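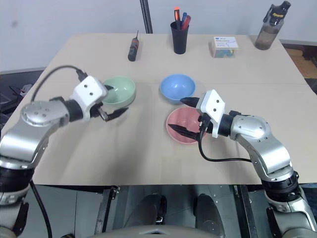
By the time Jalen Mbeki got the third bowl onto the table, the heating in the Drollholm lab had clicked off for the night, and he had his coat on over his other coat, which made it hard to reach the keyboard. He didn't mind much. The club had voted to call the robot Femorent, after a long argument and a great deal of soup, and Jalen had grown fond of it the way you grow fond of an uncle who is slow to get up from the couch.

The job was stacking. Pink, then blue, then green, one inside the other, and no help from people. In December they would do it in front of the team from Netgate, who had won 2 years running and brought matching jackets, and Jalen had promised his grandmother a seat near the front.

"Are you going to run it or are you going to look at it?" said Kanaujia from the doorway, with her bike helmet already buckled.

"I'm looking at it first," he said. "I like to look at it first."

She came in anyway, sighed, and sat down on the spare chair — she always did, however late it was — and passed him half of a cheese sandwich that had been in her bag since lunch. Forty tries they had written in the notebook by then, in her neat hand and his terrible one, and seven of them had a little star beside them.

Jalen wiped his fingers on the outer coat, wrote a fresh number at the top of a clean page, and handed her the pen.

"You press it," he said. "I'll hold the sandwich."

Drollholm Stories | Contact | © 2018 | Back to top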